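Search this site Search Go

Interview: the jaw that closed late

So-yul Um maintains hand-held grippers for Nultico, a small contractor that collects handling data in ordinary homes. Over one collection period the Vestside gripper developed a fault that passed every bench check and showed up only in the recordings. Um wrote the fault report. We spoke to her on June 6, 2021, after the report had been closed, and asked her to go through it in order.

The Vestside is worked by a finger lever. A linkage on each side carries a padded fingertip, and an encoder at the base records how far the jaws are open. The operator carries the tool through a household task, usually tidying, and the opening value is logged alongside the video. A robot arm fitted with the same jaws is later trained on both.

"The log said the jaws were shut and the video said they were open," Um said. "That was the complaint as I received it. It came from the person reviewing the trash task, who had noticed that the tool was dropping wrappers on paper before it dropped them on screen."

The trash task is a simple one. Small litter is picked from a table and released into a bin on the floor. Um said it is hard on the linkage all the same, because a wrapper offers almost no resistance and the jaws travel to the end of their range on nearly every pick.

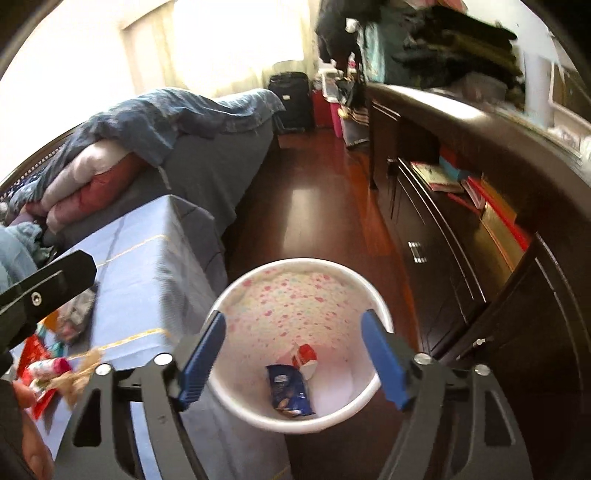
She began with the encoder. It was removed, run against a reference and put back. The error was within the figure in the manual. She then changed the cable, which made no difference. The tool was returned to use for a day and the complaint came back with it.

"I had assumed an electrical fault because the symptom was a number," she said. "I should have put a feeler gauge in the joints first. It takes four minutes."

The gauge found play in one pivot. The pin had begun to turn in its hole instead of staying fixed while the link turned on it, and the hole had worn oval. With the lever released, the link settled to one side of the oval. Under light load it stayed there. Under a firm grip it moved across, and the jaw then lagged the encoder by the width of the slack. On the bench the tool had always been tested on a stiff foam block, with a firm grip, and the offset had been zeroed in that condition.

Um pulled 200 recordings made with the tool and compared the logged opening with the opening measured from the video. The mismatch was small in the early ones and grew. In the late ones it was large enough that a soft packet could be held at a value the log described as fully closed on nothing.

The entire batch made with that tool came to 1218 recordings. Nultico withdrew all of them from training. Um had argued for keeping the early part and was overruled.

"I thought the first few hundred were usable. Sallon thought we could not say where the wear started, and that was correct. I had a curve fitted through noisy points. I could not have defended a cutoff."

Sallon is the firm that buys the recordings and runs the arms. It had already trained one model on part of the batch. According to Um, the arm closed too far on light objects and then opened before it was over the target. It also pinched a technician's glove during a handover test. The glove was marked and the hand was not hurt, but the event was entered as a safety matter, and the test area was closed until the model had been replaced.

"People asked why the force limit did not trip. The limit was set for a hard object. A glove with a finger in it compresses well before you get there. That limit has been lowered, and handovers are now done with a dummy hand."

The repair was a shouldered pin with a flat on it, so that it cannot rotate. The links were replaced at the same time. Every Vestside now has its pivots gauged after some 20 hours of use, and the zero is taken twice, once on the foam block and once on an empty crisp packet.
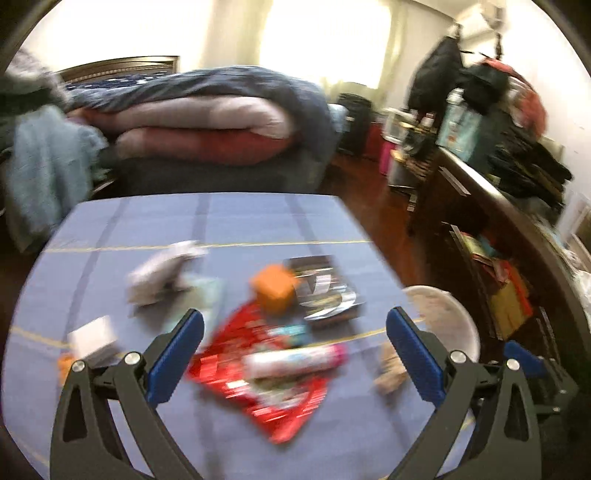
Does a worn pivot show up in the video before it shows up in the log?

The video shows it first, provided somebody measures the fingertip gap at light load. The log cannot show it at all, as the encoder sits on the lever side of the slack and reports only what the lever has done.

Um has since written a script, named Oh, that samples each day's recordings and estimates the gap from the fingertip pads. It raises a flag when the estimate and the encoder disagree for longer than a set period. The first version raised a flag whenever a pad was hidden by the object being held. The present one discards those moments, which leaves fewer samples, and she would like more.

She was asked whether she would change the layout of the tool.

"I would move the encoder to the jaw side. It would need a longer cable past a moving joint, and that cable would fail in its own way. I have asked for a prototype in November. Until then we gauge the pins."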